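Plamley Pet Care Planner
Setup Guide, Section 4: Vet Costs and Emergency Fund

Use this section to set up a care fund for each animal in your household, record vet bills, and choose when the planner should warn you about a low balance. You need to have finished Section 3 (Adding Your Animals) first.

Last revised Apr 14, 2026. Applies to the web version and the Ellance phone app.
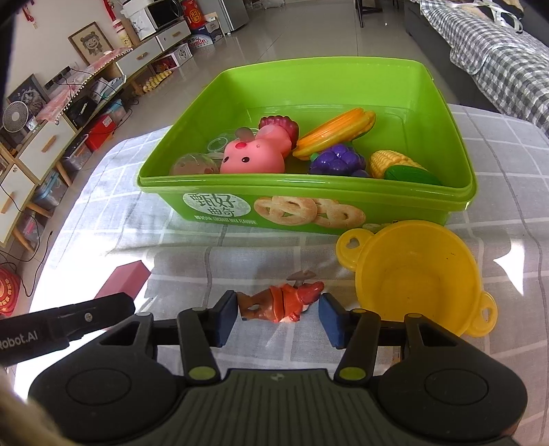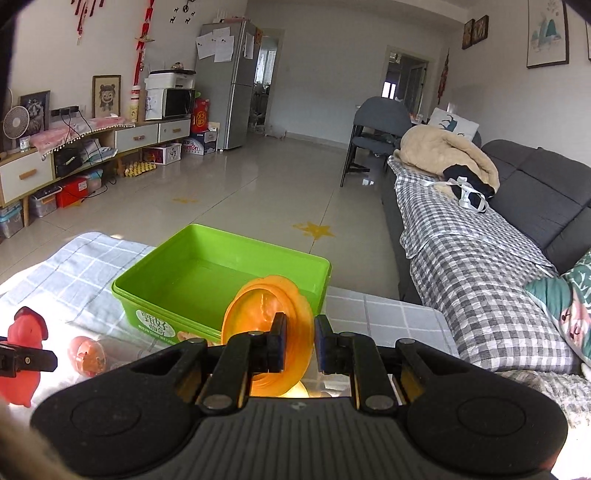
4.1 Before you start

Have the following on hand for each animal:

– the name and phone number of your regular vet
– the number of the nearest after-hours clinic
– your most recent bill, on paper or as a scan
– your insurance policy, if the animal is insured

If more than one person pays for the animal, agree on who will be the account owner. Only the owner can change the fund target. Everyone else can add bills and deposits.

4.2 Create a care fund

1. Open the Home screen and choose the animal's name.

2. Select Costs, then New Fund.

3. Type a name for the fund. Short names work best on the phone app, where long ones are shortened to fit.

4. Enter a target amount. The planner fills in 800 dollars for cats and small dogs. You can type over this figure. Horses, goats, and other large animals have no preset amount, so ask your vet what a farm call and a basic exam would cost.

5. Enter your starting balance. If you have nothing set aside yet, enter 0.

6. Choose how often you plan to add money: weekly, every two weeks, or monthly.

7. Select Save.

Note: The planner does not hold or move money. It only keeps a record of what you tell it. Keep the money itself in a savings account or wherever you normally would.

4.3 Record a vet bill

1. Select Costs, then Add Bill.

2. Enter the date of the visit. For an animal that stayed overnight, use the date it went home.

3. Enter the full amount before any insurance payment.

4. Choose a type: Routine, Illness, Injury, Dental, or Other.

5. If the clinic gave you a payment plan, check Paid Over Time and enter the number of payments. The planner divides the bill evenly. You can edit single payments later.

6. Attach a copy of the bill if you want one on file. Each animal can have up to 704 attachments.

7. Select Save. The fund balance changes right away.

Example: Viorica Krasniqi has a mare named Plullari. A farm call in August comes to 3136 dollars, to be paid over eight months. She enters the full amount, checks Paid Over Time, and types 8. The planner lists eight payments of 392 dollars each.

Note: When your insurer pays you back, record it under Deposits and choose Insurance as the source. Do not lower the amount of the original bill, or the yearly totals will be wrong.

4.4 Set a low balance warning

1. Open the fund and select Warnings.

2. Turn on Low Balance.

3. Enter the amount at which you want to be told.

4. Choose who gets the message. To warn a second person, such as a barn owner or pet sitter, select Add Contact and enter an e-mail address.

5. Select Send Test. If the message does not arrive within a few minutes, check your junk mail folder.

CAUTION: Do not wait for a fund to reach its target before calling a vet. An animal that has stopped eating, cannot stand, has trouble breathing, or has a lump that is growing needs to be seen. Call the clinic, describe the signs, and ask about cost and payment plans on the same call.

4.5 Share a fund

1. Open the fund and select People.

2. Enter the other person's e-mail address.

3. Choose View Only or Can Add.

4. Select Invite.

Invitations that are not accepted can be sent again from the same screen. To remove someone, select the name and then Remove. Bills that person has entered stay in the record.

4.6 If something looks wrong

Balance is below zero. The bills entered are higher than the deposits. Check for a bill entered twice – this can happen when two people share a fund.

Payments do not add up to the bill. One or more payments were edited by hand. Open the bill and select Divide Again.

Fund is missing from the phone app. Sign out of the app and sign in again.

For help with shared funds, write to Teodora Kovačević at the Plamley support desk and include the name of the fund.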